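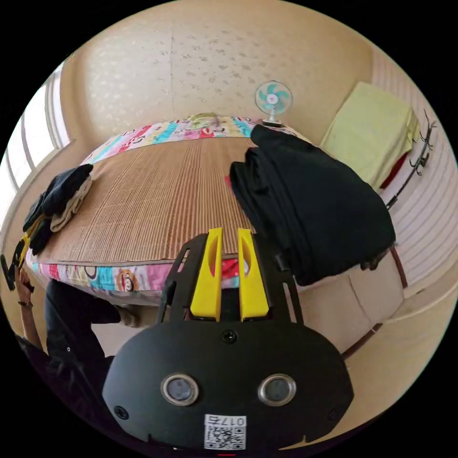

The Guillot Summer Bed Mat

Home Bedding Summer Pillows Care & Repair Journal

A woven bamboo mat for sleeping on when it's too hot for sheets. It goes right on top of the mattress, over a fitted sheet if you like one, and you lie on the bamboo itself. If you grew up with one of these you already know the feeling of rolling over at 3 a.m. onto a fresh stretch of mat and going straight back to sleep. If you didn't, you have a very good summer ahead of you.

The Guillot is the mat we get asked for most. The strips run the short way across the bed, so the whole thing rolls up from the foot end into a bundle you can stand in a closet. The edges are bound in cotton tape and the corners are rounded. The woven face is sanded and then rubbed down by hand, and there is no varnish or stain on it.

Full size: 54 x 75 inches
Weight: 7 lb
Color: natural light brown, darkens with use
Binding: cotton tape, oatmeal or gray
Price: $354
Guarantee: 2 years on the weave and the binding

Twin and queen are made to order by the Pretetti workshop. Send us the measurements of your mattress, including the depth, and tell us if it has a pillow top. A mat on a very soft mattress will bow in the middle, and we can weave it a little tighter to help with that.
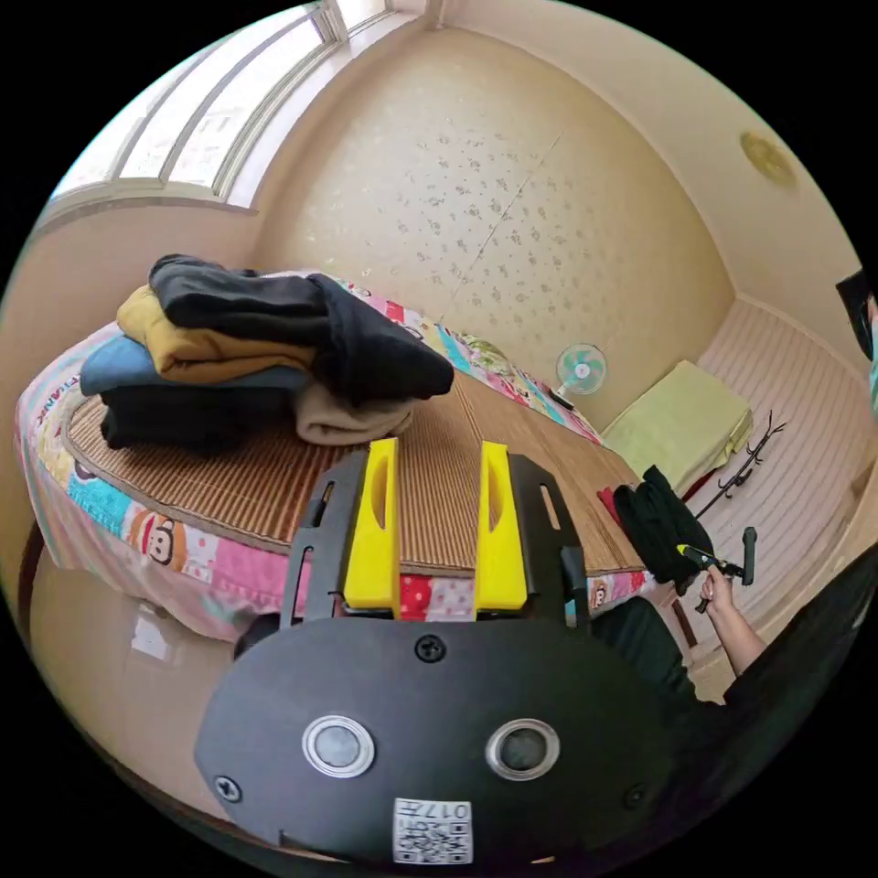
by Aurora Henriques | 16/06/2024

I've slept on bamboo every summer since I was five or six, and I still get excited when the mats come out! My grandmother kept hers under the bed wrapped in an old tablecloth, and the day she unrolled it was the first day of summer as far as we were concerned, whatever the calendar said. So I'm not a neutral party. But I've been through a lot of mats, good and bad, and I can tell you what I look for.

Run your palm across the strips, then back the other way. Both directions should feel the same. Cheap mats are often smooth one way and scratchy the other, and you find out at midnight with your elbow. Then bend a corner back on itself (gently). A good weave gives and closes up again. If you hear ticking, the bamboo is too dry.

Hair gets caught in some mats. Mine is long and curly and I've lost plenty of it to square bead mats, the kind strung on fishing line. Woven strip is much kinder. Slavica Gashi, who does our binding, still recommends a pillowcase under your head on any mat, and she's right, your pillow slides around less too.

Breaking it in
A new mat smells like a hay barn, and I love it, though my husband opens all the windows. Wipe it with a cloth wrung out in hot water, let it dry flat in the shade, and do that again the next evening. After 7 nights or so of sleeping on it the surface starts to get that slightly polished feel. By September it's a different mat.

Cleaning
Damp cloth, following the direction of the strips. A spoonful of white vinegar in the bucket is fine. No soaking, no hose, no direct sun for hours on end. If you spill juice on it, blot first and then wipe. Kids' sunscreen is the worst thing for bamboo and comes off with a bit of cornstarch left on overnight.

Putting it away
Dry, dry, dry! Leave it out for a full day after the last wipe before you roll it. Roll it with the sleeping side out and tie it loosely in two places. Never fold it. A cotton sack or a sheet is good for storage and a plastic bag is asking for mildew, especially in a basement.

With an air conditioner
Set it a few degrees warmer than you normally would. Bamboo feels cool to the skin all by itself and plenty of people wake up chilly the first night. We carry a thin cotton throw from Jekcombe that I keep at the foot of the bed for exactly that. A ceiling fan on low is my favorite setup, and I'd take it over the AC on most nights in June.

Can it be repaired?
Yes, and please ask before you give up on one. Single strips can be replaced and binding can be redone. Rafferty Benavides sent in a mat a dog had been at, with one whole corner gone, and it went home with a patch you'd have to hunt for. Repairs take longer in midsummer, so if yours has a loose edge, get it to us in spring.

Also asked a lot: it does work on a daybed or a futon, it doesn't work well on an adjustable base, and the queen can't be trimmed down to a full.

Related items
Guillot Pillow Mat, single
Jekcombe Cotton Throw, undyed
Zivovmont Buckwheat Pillow
Cotton Storage Sack, long
Binding Repair, per side
From the journal: Amos Bellamy on sleeping porches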